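Flanen-manip mailing list archive
Subject: Re: Brillach arm pair with the Yuen peg set, worth the money?
Date: 21 December 2019
From: bench2 at flanen

> We have a quote from Ikolo for the Brillach arm pair, hands included,
> plus the Yuen peg set as the evaluation task. The arms are already
> approved in our budget. The peg set and its support package come to
> 3,881 on top, before tax, and I have to justify that part separately.
>
> Three things I would like to hear from anyone who has had both on a
> bench:
>
> 1. Does the peg set tell you anything you would not learn from a few
> turned pegs and a drilled block?
> 2. How do the hands cope with the small pieces? The brochure only
> shows them holding a mug.
> 3. Is the support package any use, or can it be struck off?
>
> We would be running it teleoperated at first and with recorded
> trajectories later. No force sensing at the wrist in our configuration.

We have had the combination since August, on loan terms from Ikolo with an option to buy, so I can answer most of this. Same configuration as yours as far as I can tell: no wrist sensing, joint current only.

On 1. Yes, with a reservation. The value of the set is in the layout of the template more than in the pieces. The targets differ in shape and size and some of them sit close together, so a hand that can reach one of them comfortably is often badly placed for its neighbour. A drilled block of your own will tend to have the holes where you found it easy to put them. Ours did. The two arms also have to share a small working area, and you will find out early whether your planner handles that or merely avoids it.

The reservation is repeatability. The set has no fixed datum for the table. If the template shifts by a few millimetres between runs, recorded trajectories fail for reasons that have nothing to do with the arms. We mark the corners on the table and check them at the start of each session. I would have expected locating pins at this price.
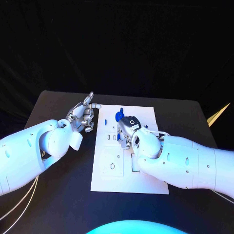

Right hand at the round-headed blue piece, left hand near the far left corner of the template.

On 2. This needs a longer answer. The hands close well on anything with a head or a shoulder. On the narrow pegs the result depends almost entirely on the approach angle. Coming in from above with the wrist bent down, the fingers get round the piece but hide most of it from a head camera, so the operator is working from memory for the last part of the motion. Coming in from the side keeps the piece in view but the knuckles want to be where the template is.

We settled on the first approach for picking and accept the occlusion. A second view from the side would help and I would budget for one.

Finger backlash is noticeable. After 3,756 logged grasps on our pair it is a little worse on the index finger than on the others, which follows from that finger doing most of the work. We have not replaced any tendons. Brillach give no figure for tendon life in the manual. I asked and was told it depends on use.

A peg held off axis cannot be turned upright in the fingers with any reliability. Put it down, let go and take it again. We wrote that as a fixed routine and use the second hand to steady the piece where there is room. If your evaluation scores by time, allow for it, as a regrasp costs more than the insertion does.
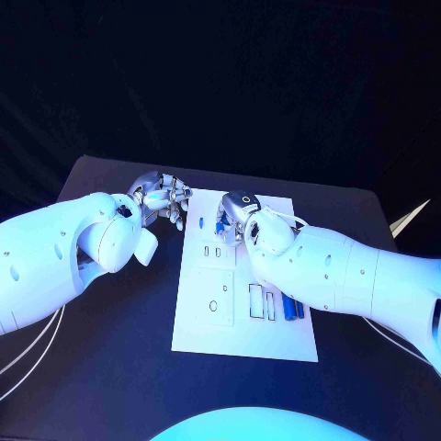 Left fingers pinched above the upper left corner of the board, with the right arm reaching across.

The other thing to test before you sign is both arms working inward at once. The forearms are thick for their reach. With one arm across the template it blocks a good part of the near side for the other, and the self-collision margin in the stock controller is generous enough that it will stop the motion well before anything touches. You can reduce the margin in the configuration file. It is not in the menus, and the change is lost when you update the firmware, so keep a copy. Firmware 2 also resets the joint speed limits. We learned this the slow way, with an afternoon of arms that moved correctly at a crawl.

Cable management is ordinary. Leave slack at the base and check that nothing on the table can be caught when the elbow drops. I would route everything towards the back if your table allows it. Ours comes out at the sides.

On 3. The support package is two separate items which Ikolo quote as one line. The first is a set of replacement pieces for the peg set. You will lose or chew up some of the small ones, and Yuen do not publish drawings with tolerances, so printing your own changes the task. Worth having. The second is remote support for 90 days, and I would try to strike that off or have the start date moved. The period runs from delivery. We spent a large part of it waiting for a mounting plate and had used two sessions by the time it ran out. Both were competent — the person at the other end knew the controller well — but the same answers were in the release notes.

Ask for the two items to be priced apart. They did that for us after the second request.

Points I cannot help with: we have not run the optional soft fingertips, and we have not compared the Yuen set with any other commercial board. If you publish success rates, state whether the template was fixed down and how the pieces were placed at the start. Without that the numbers from two labs cannot be set side by side, and I have seen figures on this list that leave out both.

For the record, we are likely to take up the option on the arms and the peg set and decline the remote support. The edited configuration file is available if you write to the bench address. It assumes the stock hand mounts and the arms level with each other, so check the base offsets before you load it.

--
Flanen manipulation bench
List settings and archive: see the list information page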